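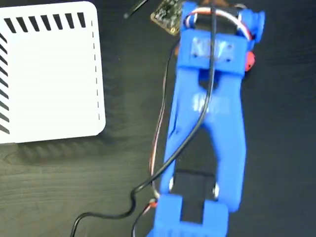 Bright blue printed plastic, screw holes and wires on a dark wood-grain tabletop.

The Table Is the Workshop

Clear the breakfast plates, push the chairs back, switch on the good lamp. All over Siltmont this fall, people are making things at the same tables where they eat, and I have spent most of a month going from one to the next, getting plastic shavings on my sleeves and having a wonderful time.

I went looking for home 3D printing, expecting a story about printers. The printers mostly live in closets and laundry rooms, humming away behind a door. The fun part happens afterward, when the pieces come out and get carried to the table to be cleaned up, fitted and screwed together. That's where the coffee is, and where everybody ends up leaning in to see.

Start with the plastic itself. I'd always thought of printed parts as a bit rough, the kind of thing you sand and paint so no one will know. Then I held a few under a window. You can see the layers, fine as the grooves on a record, and they catch the light differently every time you turn the piece. Matte plastic is especially good at this. It has a soft, chalky look that molded plastic never manages, and in a strong color it's gorgeous. Blue seems to be the favorite here. I saw blue drawer pulls, a blue soap dish, blue planters and a blue cover for a doorbell that I would happily have stolen.

Raised lettering is another pleasure. Leave a name or a little emblem standing up from a flat face and the eye goes right to it, even more so when it comes out paler than the part around it. One household in Stuststead puts the year on the underside of everything they make. Their first napkin ring is still in use, slightly oval, and it gets handed to guests as an honor.

Then there's the matter of what to work on. I came to this with no opinion at all and I leave with a strong one: get a dark table. Bright parts stand out against it. A dropped white washer shows up at once – a black screw, I admit, is gone until you sweep for it. Wood grain hides small scratches, and a deep brown top makes even a messy heap of half-finished bits look as if someone arranged it. My own table is pale birch, and I've started to resent it.

The Lemma workshop, which has been running evening sessions in a former shoe store in Siltmont, bought its tables secondhand for $60 each. They are long, dark and heavy, with plenty of old cup rings. There's room for 18 people if they're friendly about elbows, and the night I visited they were very friendly. Nobody sat in one place for long. Someone would get a hinge to close properly and half the room would get up to try it – open, shut, open, shut – and then drift back to their own pile.

I picked up a lot of table habits that evening. Put screws in a muffin tin, one size to a cup. Lay parts out in the order they go together, and leave a hand's width between them. Keep wires in a loose loop while you work and save the neat routing for the end, when you know how much slack you need. Small circuit boards go toward the back, away from sleeves and drinks. Trim the stray whiskers of plastic over a tray, or you'll be finding them in the butter.

And go slowly with the screwdriver! Printed plastic will hold a screw beautifully if you stop when it feels snug. I gave mine one extra turn for luck and heard a small, sad crack. The replacement took 77 minutes to print, which was exactly long enough for two cups of tea and a tour of everyone else's mistakes.

Cost comes up a lot, so I kept my receipts. Between filament, a set of small drivers, flush cutters and a cutting mat, I spent nearly $100, with the printing itself done on Lemma's machines. For that I have a towel hook, four cable clips, a lamp bracket and a lidded box whose lid very nearly fits.

The bracket is the one I'm proudest of. It's bright blue, with the layers left showing and two steel screw heads on the front, and it holds up a reading lamp in the corner of the dining room. Supper has moved to the other end of the table for now. There's a coat rack in progress at this end, and I'd like it up by December, before the heavy coats come out.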